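Skeltley Veterans Center to Record Oral Histories of Former Combat Engineers

SKELTLEY, 25 Jul 2019 - The Skeltley Veterans Center will begin recording interviews next month with former Army engineers who served in Southeast Asia between 1965 and 1972. The project is paid for by a grant from the Ehlers Fund and will run through November.

The center has the names of 268 engineer veterans living in the county and nearby towns. Letters went out to all of them in the spring, and 31 have agreed to sit for an interview. Two sessions are planned for each person, the first on training and the trip overseas, the second on service and the return home.

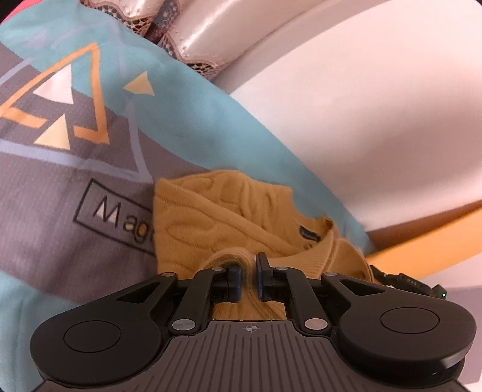 Black hand-held gripper with a linkage arm on each side.

"Most of these men were 19 or 20 when they went over," said project director Jirayu Thongsuk. "We want the ordinary days on record too, the road work and the mail call, along with the hard ones."

Interviews will be held in the reading room at 175 Faron Street. Veterans who cannot travel may ask to be recorded at home. Each person will get a copy of the recording and a typed transcript, and may ask that any part be kept closed to the public.

Boonsong Somboon, the center's archivist, will also scan letters, snapshots and unit papers. Originals will be handed back the same day.

Veterans who did not get a letter can still sign up at the front desk. The deadline is August 29. Family members may attend with the veteran's permission.

Contact: Jirayu Thongsuk, Skeltley Veterans Center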